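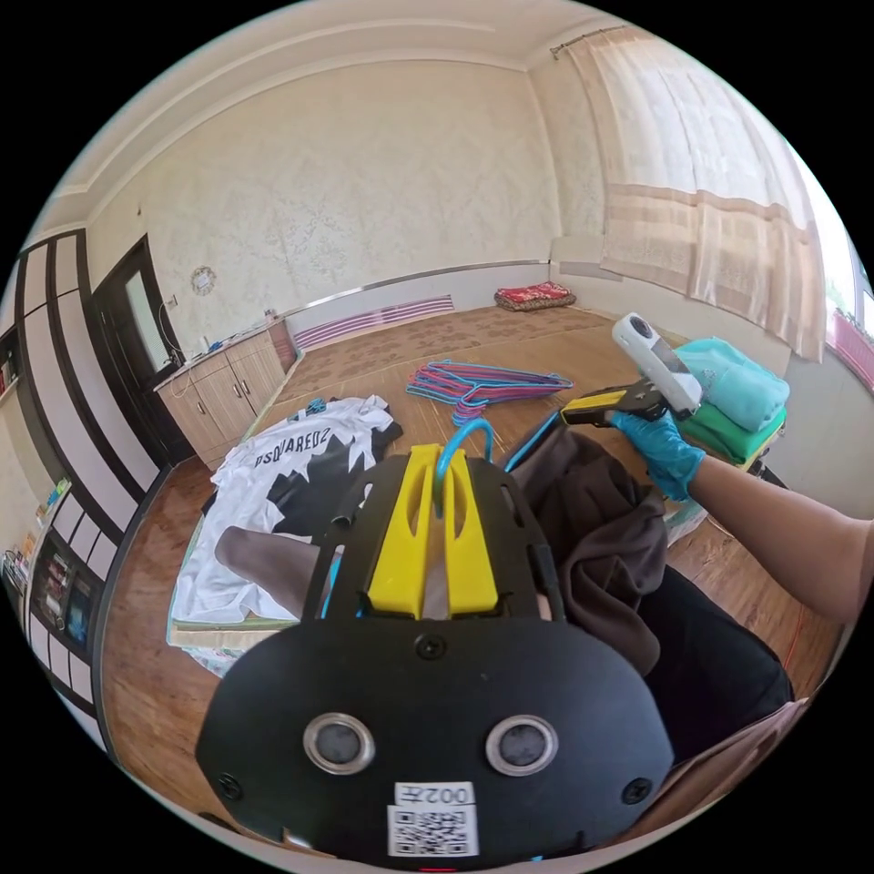 Does folding clothes take up less room than hanging them? It depends on the clothes, and on how deep your shelves are.

That hasn't stopped Enuta, a home storage firm based in Emuren, from promising households that they can "win back a wardrobe" by taking most of their clothes off hangers and keeping them in folded stacks. The firm launched its Gurkum method in January and says 2585 people have since signed up for the course, which costs 30 pounds and comes with a printed guide.

The guide runs to 61 pages. A fair number of them deal with T-shirts.

Thérèse Kowalchuk, who wrote it, says most people own far too many hangers and use them for things that never needed one. "A T-shirt on a hanger is a waste of a rail," she said. "Fold it and put it in a stack, and you've got the space back straight away." 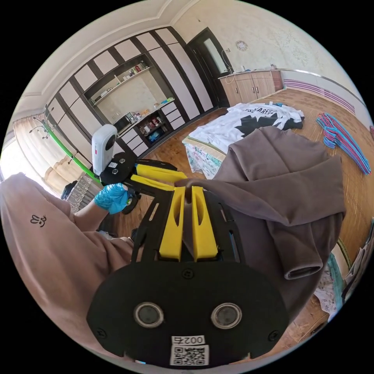
Perhaps. But the space has to come from somewhere, and the guide is thin on where the stacks are meant to go once they come off the bed. Thick things such as hoodies and fleeces get half a page. The advice is to fold them in three and "press gently", and anyone who has tried to shut a drawer on a winter hoodie will have their own view of that.

Enuta says a test in 200 homes found that people freed up a third of their hanging space. Asked for the figures, the firm sent a one-page summary. It did not say how much shelf space was filled in return, or whether the clothes were still folded a month later.

Keegan MacDonald took the course in February and has gone back to hangers for everything except jumpers. "It looked lovely for a week or so," he said. "Then I wanted the shirt at the bottom."
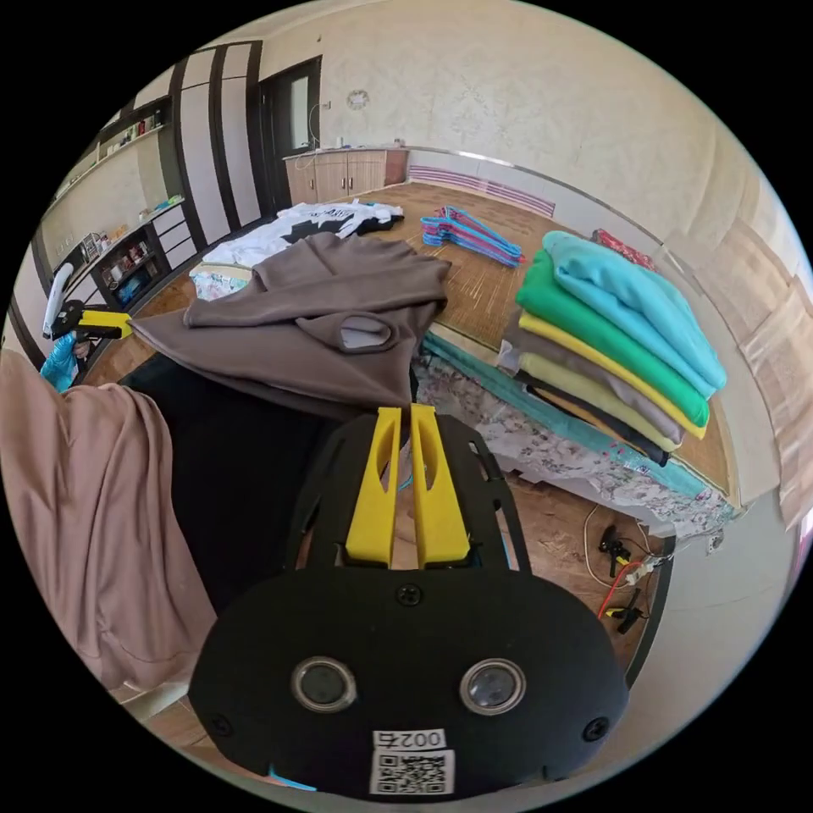 Others are happier with it. Nyokabi Masanja, who shares a two-room flat on Kennedy Street, said sorting her clothes by type before folding had helped, though she thought she could have worked that out without paying. She gave away a bag of spare hangers and has not missed them.

Kowalchuk accepts that the method "asks for a bit of upkeep" — her words — and says a second guide will cover bulky clothes. Enuta has not said whether people who bought the first one will have to pay again. 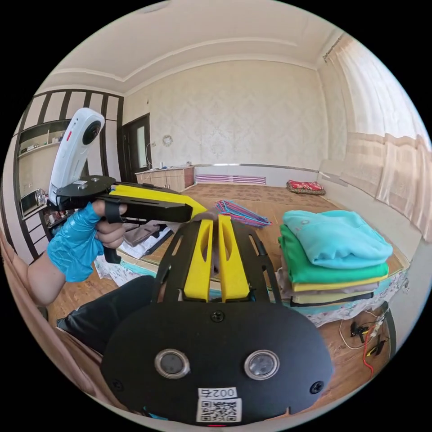 Low cabinet and wall clock at the back of the room.

Report by Sylvie Grewal, April 9, 2020

Print this article | E-mail to a friend
Shares: 30 | Comments: 4

Contact the newsdesk | Copyright Emuren News | Back to top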